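4.3 Reconciling the ballot count at close of polls

Complete this section before removing the memory card from the Pellimero tabulator. Two poll workers must be present for every step.

1. At 8:00 p.m., confirm that the last voter in line has cast a ballot. Press CLOSE POLLS and enter the precinct code.

2. Wait for the totals tape to print. Do not pull on the paper while the printer is running.

3. Read the public counter on the screen and write the figure on line A of the reconciliation sheet.

4. Add the signed entries in the poll book. Write the total on line B.

5. Enter spoiled ballots on line C and provisional ballots on line D. These are not part of line A.

Note: Lollham precinct uses two tabulators. Add both public counters before filling in line A. For example, 1,210 on the first and 65 on the second gives 1,275.

6. Compare lines A and B. If they differ, check the auxiliary bin for ballots that were not scanned.

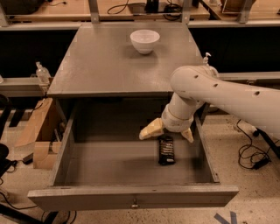

7. Scan any ballots found in the bin only after the county office has reopened the count. Call extension 122 and ask for Brenda Domínguez.

Caution: Never reset the public counter to correct a difference. A reset erases the audit log for that session.

8. Print a second totals tape. Both workers sign both tapes.

9. Remove the card, place it in the transfer pouch and record the seal number on line F.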